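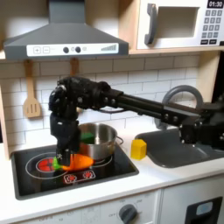 Carrot over the left burner, pot on the right one.

OK, a thread on something I care about way too much – house rules for teleoperated manipulation work. We finally wrote ours down at Relel and I love them. 1/9

Rule one: the start state gets written before anyone touches the arm. "Carrot on stove" is useless. On which burner? Is the sponge already in the pot? Where's the yellow block? If a stranger can't rebuild the layout from your note, the note isn't done. 2/9

Rule two: one instruction per episode, in everyday words. "Put the carrot in the pot." No "and then," no "carefully." Hanna Harasym fought for this one and she was so right. Our old Grumside labels had 47 different ways to say "pick up." Forty-seven!! 3/9

Rule three, my favorite: failures stay in. Dropped it? Keep it, tag it, move on. We use 4 tags – success, partial, fail, abort – and the person driving the arm doesn't get to pick. Someone else watches the recording and tags it. 4/9

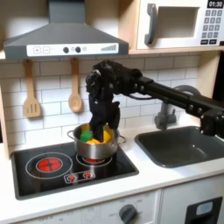
Fingers down in the pot, in with the toy food.

Grasps inside a container get their own rule. Pots are hard! The rim hides the fingertips and the pieces shift around. So we say: come in from above, go slow below the rim, and if the pot itself starts moving, let go and mark it partial. No wrestling. 5/9

Rule five is the boring safety one and I will never shut up about it. Hands out of the workspace whenever the motors are live. It's a small arm and a toy stove, sure, and people get casual around toys. Resets happen with the arm parked, and the person resetting holds the stop button. 6/9

Rule six: 30 minutes at the controls, then swap. You can see tired driving in the data – the paths get jerky and people start cutting corners on the approach. I thought I was the exception. I was not the exception. 7/9

Stuff we still argue about: how much to vary the layout between episodes (I say lots, Unnithan's checklist says change one object at a time), and whether a lucky grasp counts as a success. I say yes if the object ends up where the instruction said. Hanna says no. We're both very loud about it. 8/9

The whole thing fits on one page, taped up next to the controls. Sesgate folks, I know you have your own version and I'd love to compare! If your lab has a rule we're missing, reply with it. Especially anything on labeling partials – ours is still pretty mushy. 9/9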